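Speaker Notes
Serving the Public at the Counter: Lessons from the Branch Lending Desk
Culell Library Consortium, Annual Staff Meeting
July 1, 2019
Speaker: Gwendolyn Yazzie, Office of Public Services

Opening

Good morning, and thank you to Graciela Palma and the host branch for the use of the hall. Please hold questions until the end of part two, when there will be a pause.

The subject this morning is the lending desk. The consortium spent much of last year on its catalog and its buildings. The desk received less attention, although it is where most residents form their opinion of the library. My office was asked to review desk practice in the eight member branches and to report to staff before reporting to the board.

Part one. What the review covered

We looked at four matters: how patrons are greeted, how fines are explained, how returns are received, and how holds are handed over. We did not look at staffing levels. Those belong to a separate study under Hortensia Orellana, and I will not be able to answer questions on them today.

The team read 181 comment cards and visited each branch twice. Visits were announced. Some of you felt that this made the findings less useful, and that objection is recorded in the report.

[Pause. Next slide.]

Part two. Returns

Returns produced the largest share of complaints. Patrons told us that they put items down on the counter and left without knowing whether the return had been accepted. Several later received overdue notices for items they had brought back on time.

The Jarudberg branch has addressed this with a plain rule. Every returned item goes into a shallow tray on the staff side of the desk, and it stays there until it has been checked in. Items outside the tray are treated as not yet received. Staff tell the patron, in words, when the check-in is complete. The rule applies to books, discs and map sheets alike.

Branches may choose their own trays. The report asks only that the rim be high enough to keep discs and loose sheets from sliding off when the tray is carried to the sorting room.

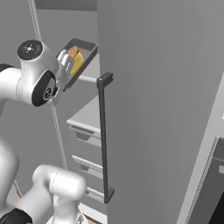 Part three. Fines

The wording used to explain fines differs from branch to branch. In two branches, staff were quoting a schedule that was replaced last October. Corrected cards are in your packets. Please remove the old ones from the desk today.

Staff should state the amount, the item, and the date it was due, in that order. A patron who disputes a fine is entitled to a form and does not need to give a reason for asking. Gervasio Sepúlveda will receive the forms centrally – please do not hold them at the branch.

Part four. Holds

The Estance branch prints the patron's full name on the hold slip and shelves it facing the public. This must end. Slips should carry the first letters of the surname and the last digits of the card number. Emília Bednárik has prepared a template, and it will print from any desk computer.

[If time is short, go directly to questions.]

Closing and questions

The full report is on the staff site. Written comments go to my office and will be attached to the board copy without editing. Questions on the packet first, then general questions.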